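Sleep and the Onora Dorm: Final Report

We asked 34 residents to log their bedtimes through June. Three quit, leaving 31 and a lot of blank mornings.

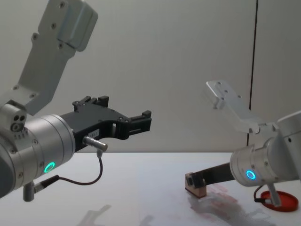
Did quiet hours help anyone sleep? Only on the top floor, where people were already asleep.

The median bedtime was 1:40 a.m. — well past what everyone had promised on the sign-up form.

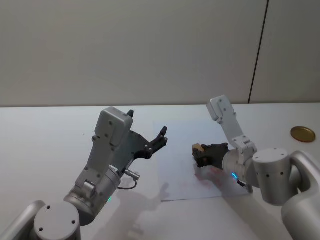
Emiliano Quezada replied that his log was accurate except for the times.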